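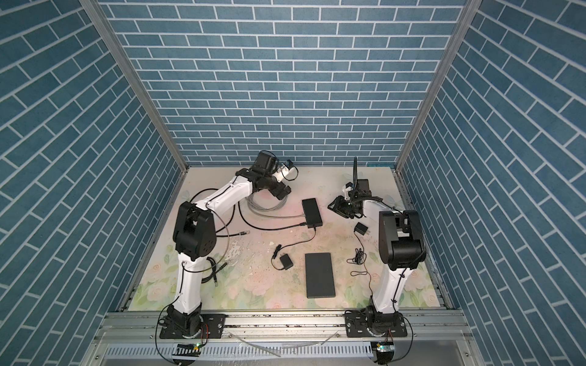
Skultavance is a match simulator for basketball. It takes a squad file for each side, plays the fixture possession by possession and writes out a box score. I used the desktop version to fill the gap left by our suspended fixtures, running 1,941 games with the default settings before changing anything.

Last updated: 25 June 2020

Setup is plain. Squad files are spreadsheets with one row per player, and the program rejects a file if any rating is blank. It doesn't tell you which row is at fault — you have to find it yourself. A full season of 389 games took nearly 10 minutes on an old laptop.
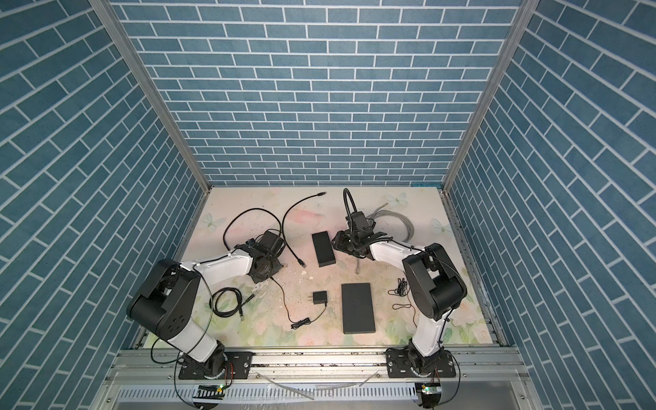 L. Berisha

Scores are believable in the middle of the table. At the top they are less so. Strong sides win too often away from home, and the home advantage slider has little effect below its halfway mark. Jonbridge, the best-rated team in my test files, lost only twice in a season, both times in overtime.

Fatigue is handled better. Starters lose shooting accuracy in the fourth quarter if the bench is short, and a deep squad holds a lead as you would expect. Foul trouble is too mild. The simulated coach leaves a centre on court with five fouls and the centre usually survives.
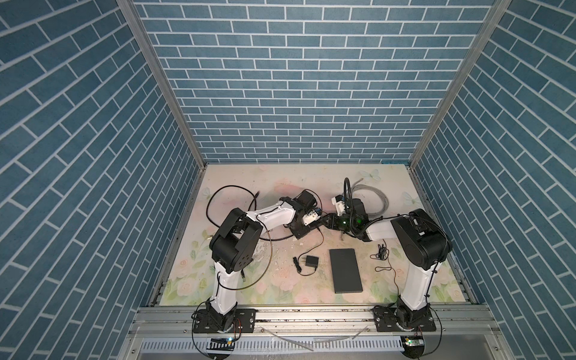 Issue 503

The play-by-play log is the strongest feature. Each line gives the clock, the lineup and the outcome, and it exports to plain text without odd characters. The charts are weak: axes can't be changed, and the colours for home and away are too close to tell apart in print.

Trades and injuries have to be entered by hand between rounds. Save before doing so. The undo command goes back one step only.

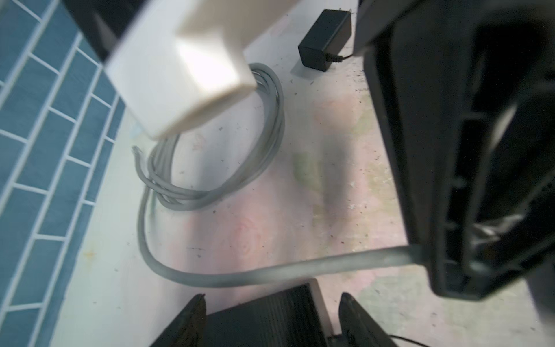

Buvodby Basketball Club, Statistics Team

For running a replacement season, the program is good enough once the ratings gap is narrowed. I set it to three quarters of the default and upsets rose to a sensible level. The manual covers this in a single line under advanced options. Anyone who wants live control of substitutions should look elsewhere — the only input during a game is pause.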